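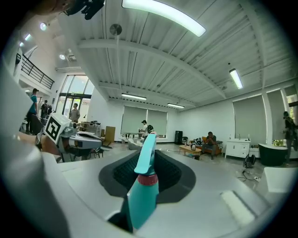 The Pads Go First

Ask Salamatu Usman how she keeps a pair of hand-held grippers working at Ondley and she'll start with the pads, and you had better pull up a chair. Every Sunday she goes over all 12 grippers, wiping the rubber, checking each screw and nudging the fingers until they close evenly. 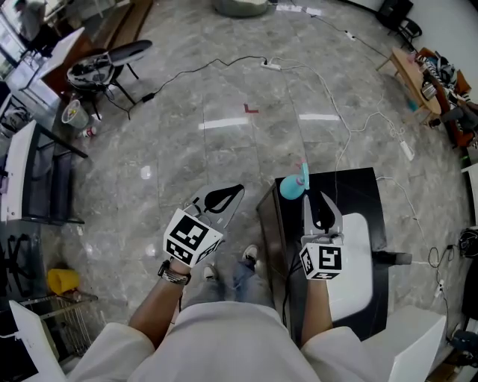 Pads wear out long before motors do, she told me, and a tired one lets things slip at the worst moment. The black teardrop-shaped ones on the flat gray fingers get a fingernail test at the edges (she did it twice while we talked!). The cube markers come next, and a smudge on one of those black squares can cost her a whole morning.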